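Ticket 1302 – Charging point, corner table: intermittent charging on the teal lead
Raised by: Mehwish Siddiqui
Assigned to: Oğuzhan Kaplan
Site: Plunedmont, upper floor
Status: open, awaiting parts

Reported fault
Devices left on the corner table overnight are found part charged or not charged at all. Reporter states that the fault moves between leads and that wiggling the plug at the charger end sometimes restores it. No smell, no heat noticed, breaker has not tripped.

Log

09:10 – Breaker for the upper floor checked, on. Wall outlet tested with a known good lamp, lights normally. Outlet ruled out.

09:25 – Power strip tested socket by socket with the same lamp. All sockets live. The one nearest the cord grips loosely and the lamp flickers if the plug is pushed sideways. Marked for replacement, not urgent if left unused.

09:40 – Chargers tested with the Promell USB meter. First turquoise charger steady at rated output under load for 6 minutes. Second drops out twice in the same period. Repeated in another socket with the same result, so the charger is at fault and the strip is not.

10:05 – Leads not yet tested individually. They are tangled and it is not possible to say which lead was on which charger when the fault was reported. State of the table: 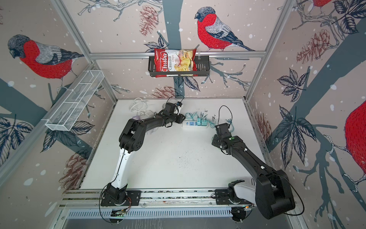
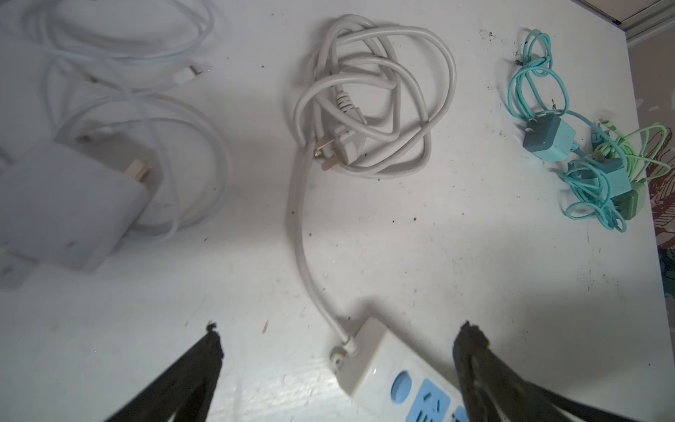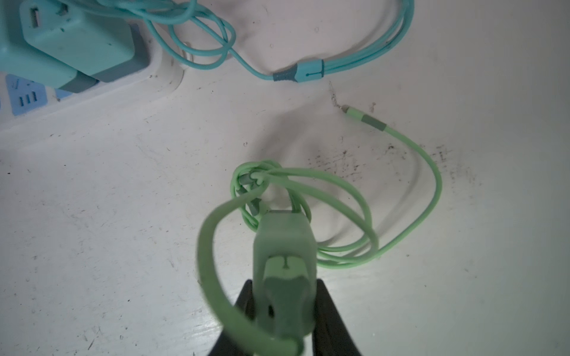
Leads and chargers from the same table:
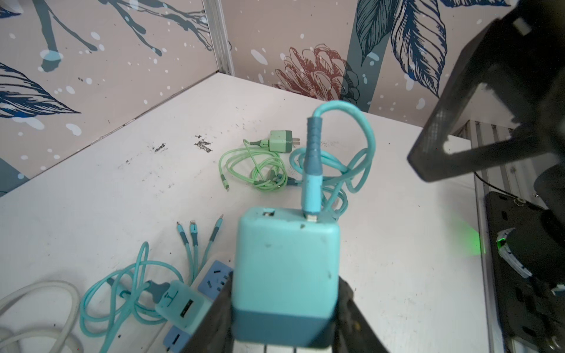
Nesrin Kaplan replied that the tangle accounts for half of the complaint, as people pull on whichever loop is nearest and the strain goes straight to the plug. She asked for the leads to be separated and tied before any parts are ordered, and for the three-in-one lead to be tested on each of its heads, with only one device connected at a time.

10:50 – Leads separated and tied. Three-in-one lead tested as requested. Two heads good. The third charges only when the lead is bent back at the collar, and stops when released. Conductor break at the collar suspected. Lead withdrawn and bagged.

11:15 – Green lead tested end to end, good. Collars flexed by hand under load, no dropout. Returned to service.

11:30 – White coiled lead checked by eye along its full length. No cuts or kinks found. Loosely re-coiled and tied – do not wind it tightly, the sheath takes a set.

11:40 – Table surface wiped. Crumbs and specks should be kept away from the sockets and the USB ports. Ports blown out with a hand bulb, no metal objects used.

Findings
1. One charger faulty under load.
2. Three-in-one lead faulty at one head.
3. One loose socket on the strip, usable sockets remain.

Parts
Charger and lead requested from Sönmez under order 2562. Replacement strip added to the same order at the request of Elif Naz Bilgin.

Interim instructions
Use the tested charger only. Leave the socket nearest the cord empty. Pull leads out by the plug body. Tie each lead after use.

14:20 – Mehwish Siddiqui reports one phone fully charged on the tested charger and green lead. Ticket to stay open until the parts are fitted and an overnight test has been done.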